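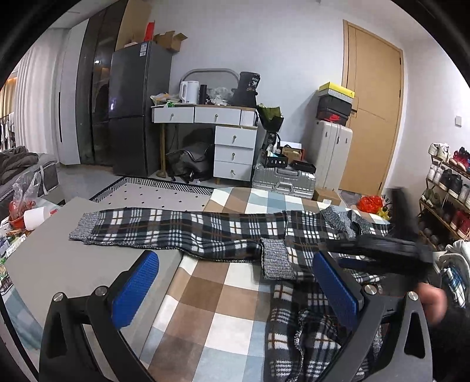
Plaid fleece pants on the checkered rug, left cuff over on the gray mat. Wrist view.

Wednesday, August. Folding, pants subset. Notes on the segmentation mess and the new keypoint head.

Spent the morning on why the garment mask falls apart in the home recordings when it was fine on the bench set. The claim in the last writeup was that the mask "generalizes to cluttered floors." I don't buy it. I pulled 51 clips, all pants, all shot in lived-in rooms, and went through the masks by hand instead of trusting the IoU column.

The clip above is the one I keep coming back to. Plaid garment, checkered rug. Squares on squares, and the browns and grays overlap in color. The mask takes the left leg fine up to the cuff, then loses the cuff, which is gray and sits on a gray mat. Then it goes looking for more pants out on the rug. On the bench we had solid colors on a white table, so of course it looked good.

What I checked:

Turned off color entirely, edges only. Worse. The rug has stronger edges than the fleece does.

Swapped in the depth channel from the stereo estimate. Helps a bit at the bunched part near the waistband, nothing at all on the flat leg. Fleece lying flat on a rug has almost no height at our resolution. I expected this and ran it anyway so we can stop bringing it up.

Masked out our own jaws and pads before inference. This one did help. The blue pads were getting a small but steady share of the attention and the plain old static mask fixes it. Cost: one PNG. Should have been in from the start. Note that the static mask covers our own tool only. It does nothing for what looks like a second tool coming in from the upper right, or for the hand next to it. In 9 of the 51 clips the hand gets labeled garment at some point. Not in this frame, but two frames with similar layout do it.

Keypoint head: Dhillon branch, default weights. It is supposed to give waistband left, waistband right, crotch, both cuffs. On this frame it gets both cuffs, and puts them in sensible places, which surprised me given what the mask did. Waistband is garbage. It is bunched up under the tool at lower right, so there's no clean left or right corner to find, and the head returns two points anyway with confidence over threshold. I would much prefer it say nothing. The planner takes whatever it gets and will happily plan a pull between two made-up corners.

So the real question for me is whether we need the mask at all for the first step. If the cuffs are reliable, the opening move can be planned from cuffs only: straighten the legs, look again, find the waistband afterward. Gridville config already allows a partial keypoint set, as far as I can tell from the schema, but the planner asserts on five. Someone hard-coded that. I commented out the assert locally and it ran. Have not pushed it, because I don't know what else downstream assumes five.

About the Plesstead numbers. They report a big jump from adding background augmentation. I looked at their augmentation list and it's wood floors and plain carpet. No patterned rugs. I'd like to see their result on anything with a repeating texture before we spend GPU time copying it. Maybe it holds up. I wouldn't bet on it.

Also, background clutter is getting blamed for too much. Everyone looks at this room, the shoe rack and the stacked boxes and the suitcases, and assumes that's the trouble. I cropped to the floor region and reran. Same failure, same spot. The mask never went near the furniture. The rug and the mat are the problem.

To do:
- static tool mask into main, both sides
- per-keypoint confidence check, drop instead of guess
- find out who depends on the assert
- 2 more patterned-rug rooms in the Pekuscombe eval split, held out, not in training
- rerun cuffs-only on the full set, report failures by clip and not as one average

Cuffs-only job started 4:40 pm on the old node. If the log stops at the loader again it's the path with the space in it.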